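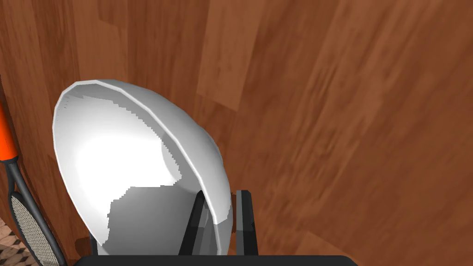

Sport Management, Unit 7: Building a List Under a Salary Cap
Notes to go with the lecture and the tutorial that follows it

Welcome back, everyone, and thank you for the lively discussion of gate revenue last time (I'm still getting emails about the pie prices!). We're moving on to the part of the course most of you told me you signed up for, which is how a club decides who gets paid, how much, and for how long. Please read these notes before the tutorial and bring a calculator, or a phone if you must.

1. What the cap covers

A salary cap limits the total a club may spend on its players in a season. Simple enough to say, but the arguments start as soon as you ask what counts as spending. Match payments usually count. So do signing bonuses, though many leagues let a club spread them over the life of the contract. Relocation help, a car, a job for somebody's brother-in-law — these are where the lawyers earn their keep, and we'll give them a proper look in Unit 9.

For our purposes we'll use the Trokorwood league, which has a cap of 625 points per club and a maximum list of 40 players. I use points so that we don't get bogged down in currencies and the year a figure was quoted in. A club must also spend at least 300 points, and this is called the floor. Students often forget the floor, and it matters a great deal for a club that is tearing its list down and starting again.

2. Dead money

Suppose Grirnen signs a forward for four seasons at 20 points a season, with a bonus of 16 points spread evenly. Each season he costs 24 points against the cap. If the club releases him after two seasons and none of his remaining salary is guaranteed, the salary disappears but the unpaid share of the bonus doesn't. Those last eight points land on the books all at once, in the season after he leaves. We call that dead money, and a club carrying a lot of it is paying for players who are now kicking goals for someone else.

Work through the same contract with the release after one season, then after three. Keep your working, as we'll use it in the tutorial.

3. Where the money goes

Adeel Soomro's chapter in your reader went through 1,394 contracts and sorted them by playing position. Do read the whole thing, including the footnotes, which are rather good. His main argument is that clubs overpay for last season's form and underpay for durability. Bhupendra Chaturvedi takes the other side in the short reply printed after it, and says durability is much harder to judge from outside a club than Soomro allows. I lean a little towards Chaturvedi myself, but I've marked excellent essays from both camps and you won't lose anything for disagreeing with me.

4. Tutorial task

You'll be in pairs, one running Grirnen and the other Ikell. Grirnen has a settled list and very little room. Ikell has plenty of room, a young list and a restless membership. Between you there is one available player, a defender named Panagiotou, who wants three seasons and has a dodgy knee.

Decide your best offer and write it down before you talk to each other. Show the cap cost for every season, and the dead money if you release Panagiotou after the first. Then negotiate. A trade is allowed, provided both clubs finish between the floor and the cap.

Hand in one page per pair. The December deadline for the long essay hasn't changed, and I'm in my office most afternoons until 4 if you'd like to talk over a topic.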